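Ticket: Clostix voter roll lookup, Arero ward
Opened by: Dilruba Karunaratne
Status: reopened

Closed as "fixed" again. I'm not convinced. The lookup returns 3,112 enrolled voters for Arero, then drops almost 200 when I sort by street. Cletov blames my browser. I've tried two.
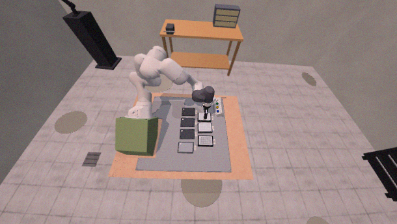
Sorting by surname gives the full roll. The street sort puts apartment voters in a second column and loses them, so my money's on the layout. Two columns shouldn't be hard - the square tiles on the grey mat manage it.

Tahsin Khondokar: Reproduced with a page size of 50. Passed to Liyanage. Please leave open until the roll closes.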